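Singers wanted for an unaccompanied group in Galldale (no auditions, sort of)

Hi! I run a small voices-only group called Andier, and we're looking for four new people to sing with us from March through the end of summer. If you've ever hummed a harmony line over the dishes and thought, hey, that sounded pretty good, please keep reading.

A little about us first. There are seven of us right now, we don't use instruments (not even a shaker, though it's been suggested), and I write most of what we sing. It's folk-ish, I guess, with some old hymn tunes in it and a few lullabies. We put out a home recording two winters ago called Pireck, which has been downloaded 887 times, and I'm still kind of giddy about that. The next one is half written and it needs more low voices than I've got.
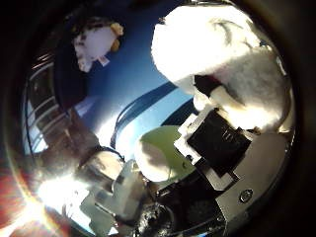
What I'm after, sound-wise, is softness. I love a big belting chorus as much as anybody, but these new songs are close and quiet, lots of long vowels and people breathing in different spots so the chord never stops. I want the whole group to sound the way that white plush fur looks where the light hits it, no hard edges anywhere. If your voice is naturally a bit breathy or you've been told you're too quiet for choir, you may be exactly who I'm looking for! Altos, tenors and basses especially. Sopranos, I do love you, and I have room for one.

You don't have to read music. About half of us don't. I record each part separately and send it out ahead of time, and you learn it by ear in the car or wherever. You do need to be able to hold your line while the person next to you sings something else, and you need to show up, since with a group this small one missing voice leaves a real hole.

We rehearse one evening a week for two hours, in the upstairs room at Wallner. There's an elevator, parking is free after six, and the tea is terrible so bring your own. Recording takes up two full weekends near the end. I can't pay for rehearsals, but everybody on the recording gets an equal split of whatever it makes, and I'll put that in writing before we start. 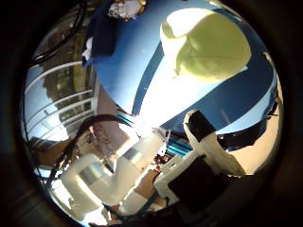

Instead of an audition we do a get-to-know-you session, and it's mostly games. We do a warm-up where everybody stands in a circle and holds a note, and you slide to a new one whenever the person across from you does. Then there's one I call stripes, where the low voices hold a drone, like the blue on that ball, and one singer at a time sweeps across it from high to low like the white stripe. It's silly and it tells me way more about how we blend than a solo would. You'll sing alone for maybe ten seconds, tops, and you can face the wall if you want.

You should be 18 or over and able to get to Galldale on your own. Any background, any kind of music. One of our best basses came from a metal band and had never sung a harmony in his life.

To sign up, send me a short voice memo (your phone is fine, please don't go rent a studio) of any song you like, no backing track. One verse is plenty. Tell me your range if you know it, and which evenings are impossible for you. Text it to the group line, extension 391, or drop a note in the Andier box at the Wallner front desk.

I need everything by 05/04/2021. I'll write back to every single person, even if it takes me a while.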